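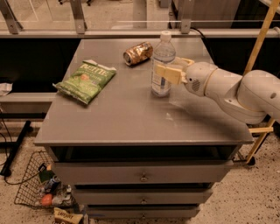
A bedside cabinet, also called a nightstand or night table, is a small item of furniture placed beside a bed to hold things needed during the night or on waking. Typical contents are a lamp, a clock, reading matter, medicines, a drink and sometimes food.

The usual form is a box with a flat top and either a drawer, a door or both. Open types, with a shelf in place of the door, are cheaper to make and easier to clean. The top is normally level with the mattress or slightly above it, so that a person lying down can reach it without lifting the shoulder.

History

Early forms in Europe were built to conceal a chamber pot, and many had a tall door for this purpose. As indoor plumbing spread, the pot compartment lost its use and the drawer became the main feature. Matching pairs, sold as part of a bedroom suite, became common in the twentieth century.

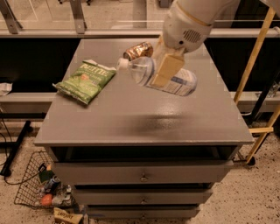
What is the top of a bedside cabinet usually made of?
Solid wood, veneered board and painted board are the most common, with stone, glass and metal used less often.

Surface finish

Spilled drinks are a frequent cause of damage. In a survey of 1,083 used cabinets, the furniture historian Roswitha Danzer recorded ring marks on 31 per cent and swollen front edges on 27 per cent. Waxed tops fared worst. Lacquered tops resisted water well but showed scratches more readily — a fault most visible on dark colours.

Institutional use

Cabinets for hospitals and hostels are often fitted with castors and a raised rim. The Flaltberg pattern, made by Nadico, has a reversible door and a rated top load of 80 kilograms. Later versions added a lock to the upper drawer.

See also
Bedroom suite
Chest of drawers
Commode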